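3.2 Small drawer boxes on shared desks

The second group of objects was the single-drawer box, the kind people keep on a desk for clips, keys, stamps. We had 39 of these on the list from the Dutholm survey, most in offices, a few in hallways. Size varies but the layout hardly does: flat top, one drawer, one knob in the middle of the front. Sandhu's earlier notes treat them as "storage". We think that is too simple. In the interviews people talked about the top of the box at least as much as the drawer. Lizelle Jacobs (interview 7) put her tea on hers and kept nothing inside at all.

So we coded two things seperately, top use and drawer use. Figure 4 gives the orange-brown box with the round marks on its top, on the pale desk with the flowers.

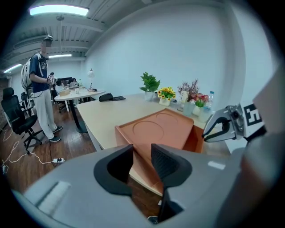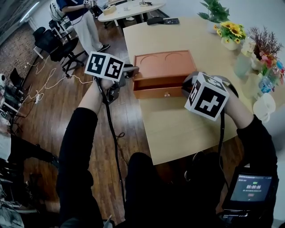
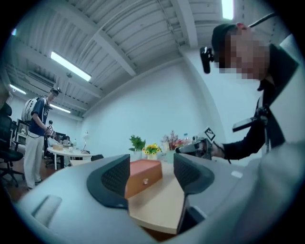
Figure 4. Orange-brown box, pale desk, plants and flowers behind. Drawer partly open in the second view.

Placement first. Boxes near a desk corner were opened more often than boxes pushed back to the wall, at least by the diaries. Corner boxes also got moved more – people shift them to make space for a laptop, then forget to shift them back. Dobos suggests the wall side of a desk becomes a display strip over time (plants, vases, whatever came from home) and the box gets what is left. That fits our notes from October. Does not fit the Maglaya site, where desks are shared and most display items had been cleared out.

Drawer use was harder. Total of 838 diary entries, and only 100 mention opening a drawer of any kind. Partly a wording problem: the diary sheet asked "what did you use", and people do not seem to count a drawer as used if they only looked in. Takács changed the sheet to "what did you touch or open" for the second round and the entries got longer but also messier. We kept both versions and report them apart in Section 4.

One more point on knobs. A central knob can be pulled with either hand, wich matters when the box sits at a corner and the chair is off to one side. Pullside trays have a side grip instead, and Trevaskis noted people turning the whole tray to reach it. Small sample, no test run on this.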